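织物拼块墙面的排版与粘贴

作者：Zübeyde Bilgin
更新：2020年8月31日

本文说明如何在室内平整墙面上粘贴带衬底的织物拼块，内容包括基层检查、排版、裁切、上胶和收边。适用于石膏板、腻子墙和密度板基层，不适用于浴室及外墙内侧有渗水痕迹的墙面。文中尺寸均以毫米计。

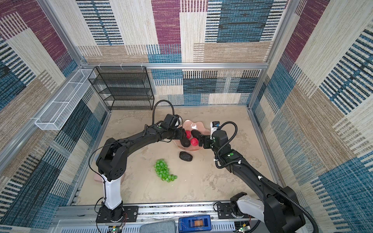
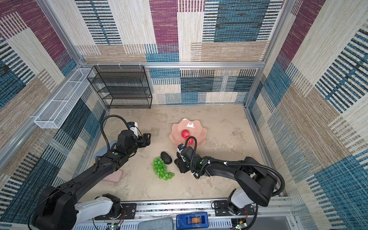 三面拼块墙面，蓝、品红、棕褐与奶油色混排，块面带细条纹。

一、材料与工具

Ondance 系列拼块，矩形，长边实测 497，短边以到货批次为准。Gilton 水性压敏胶，配短毛滚筒。另需钢直尺、直角尺、激光水平仪、弯头美工刀及备用刀片、橡胶压辊、美纹纸、铅笔。收边用铝质或木质压条均可，宽度须能盖住裁切边。

同一面墙的拼块应取自同一批号。批号印在包装侧面，开箱前先核对。混用批号时，深色块的色差通常比浅色块明显，可以把不同批号分到不相邻的墙面上。

二、基层检查

用长靠尺沿水平、垂直和对角三个方向检查。靠尺下能塞进一枚硬币的凹陷需要补腻子，凸点打磨。旧墙漆做划格试验：用刀划出小方格，贴胶带后快速撕下，若漆膜随胶带脱落，应铲除后重做底漆。

石膏板墙应确认龙骨间距为 400。间距更大的墙按压时会有弹性，拼缝容易在换季时张开，建议先加固。密度板基层的接缝处需贴网带并刮平，待完全干燥后涂一遍封闭底漆。

三、调湿

拼块拆包后平放在施工房间内过夜，绒面朝上，堆放不超过五层。卷边的块用平板压住，不要反向弯折。衬底一旦出现折痕，上墙后会在侧光下显出一条亮线。

四、排版

1. 在墙面上找出横向中点，用激光打一条垂线，以铅笔轻描。
2. 从中线向一侧推算整块数量。若末端余宽小于 100，将中线平移半块，使两端裁切块宽度相等且不至过窄。
3. 打一条水平基准线。基准线不取地面，也不取天花，取第一行整块的上沿。
4. 在地面上按比例铺出整面墙的颜色顺序，拍照留底，每块背面写行列编号和向上箭头。

条纹类拼块有两种铺法。同向铺时所有箭头朝上，拼缝较隐蔽，但对裁切精度要求高。横竖交替铺时，相邻块的条纹互相垂直，拼缝清楚可见，轻微误差反而不易察觉。非正方形拼块若要横竖交替，须先确认两条长边能与短边的倍数对上，对不上时只能同向铺。

配色上，深色块先定位，浅色块后补。同色块不宜在边上相接，角对角可以接受。转角两侧的块应一并考虑：先排主墙，再由转角向外排侧墙，避免同色在阴角处连成一片。横向线条多的墙面会显矮，层高不足的房间应减少横纹块。

五、裁切

从背面下刀。钢尺压在保留的一侧，第一刀浅划衬底，第二刀切透，不要来回拉锯。裁到三四块后更换刀片，钝刀会把织面纱线带出。

靠墙角的块用套量法：将待裁块与末一整块完全重叠，再取一块抵住墙角压在上面，沿其边缘在待裁块上画线。画线后再减去 5 作为伸缩余量，由压条遮盖。

开关和插座位置先断电，拆下面板，把底盒边缘涂上铅笔粉，拼块试放后按压，背面即得轮廓。开孔沿轮廓内侧切，孔口宁小勿大，试装后再修。

六、上胶与粘贴

滚筒蘸胶后在托盘上滚匀，墙面薄涂一层，每次只涂一行。胶由乳白转为透明后方可上墙，转色时间随温湿度变化，以颜色为准，不以时间为准。阴角及压条位置先贴美纹纸，防止溢胶。

第一块对准垂线与水平线的交点，先落上沿，再由上向下抚平。用压辊从块中心向四边滚压。第二块紧靠第一块放下，不可拖拽到位，拖拽会把胶推到缝中并使绒纱夹入缝内。夹入的绒纱用刀背挑出，不要剪。

每完成一行，用水平仪复核上沿。偏差在第二行以前可以揭下重贴，压敏胶允许重新定位。偏差累积到第三行再纠正，通常需要揭掉全部已贴行。

七、收边

压条在粘贴完成次日安装。阴角处可不用压条，两侧块各自贴到角线，由侧墙块盖住主墙块的裁切边。阳角必须加护角，织物直接包角容易磨穿。顶边若与天花不平行，用稍宽的压条遮盖，不要把拼块裁成楔形。

八、常见问题

边角翘起：多因胶未转透明即上墙，或墙面有浮灰。揭开翘起的部分，清灰，小刷补胶，转透明后重新滚压，再用美纹纸固定一夜。

拼缝发白：衬底外露。用与织面相近的纤维笔沿缝轻描，先在边料上试色。

局部鼓包：从距离最近的拼缝揭开，检查墙面是否有胶粒，刮净后复位。不要用针刺破织面放气。

表面污渍：用白布蘸少量中性清洁剂水，由外向内吸拭。不要喷湿，水分渗到衬底后会使水性胶返软。

剩余整块应平放保存，并保留一张写有批号的包装侧标。单块损坏时，沿四边插入薄刮刀揭下，清除残胶后按背面箭头方向换贴。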